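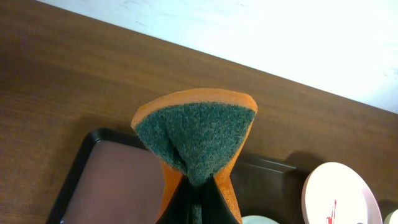 Fendel fingers vs Staltberg fingers – budget help

yuen_bench
Dishwashing cell, year two. I have $2,400 to spend before the July cutoff and want a second set of Staltberg fingers. My supervisor, Ka-ming Man, wants to know why the Fendels won't do. Fendels are $78 a pair, Staltbergs $122.

gumnut4
Neither. Buy sponges. You'll go through a carton while you argue about fingers.

yuen_bench
Sponges come out of consumables, a different bucket with its own form. Naturally.

Lavamance
Fendels pinch foam fine. Plates are where I'd worry, the pads on mine glazed over in two months. I'd pay the extra $44 and skip the meeting.

gumnut4
Mine lasted a year. Were you cleaning them with solvent?

Lavamance
I was cleaning them with whatever was in the cupboard, as is traditional.

gumnut4
Right, so that's your labour cost, not Fendel's fault. Get two pairs of the cheap ones and put the rest towards a spare wrist cable.

yuen_bench
Cable's a fair point – I hadn't budgeted for one. Colour-coded quote going to Ka-ming tonight, he likes the green cells.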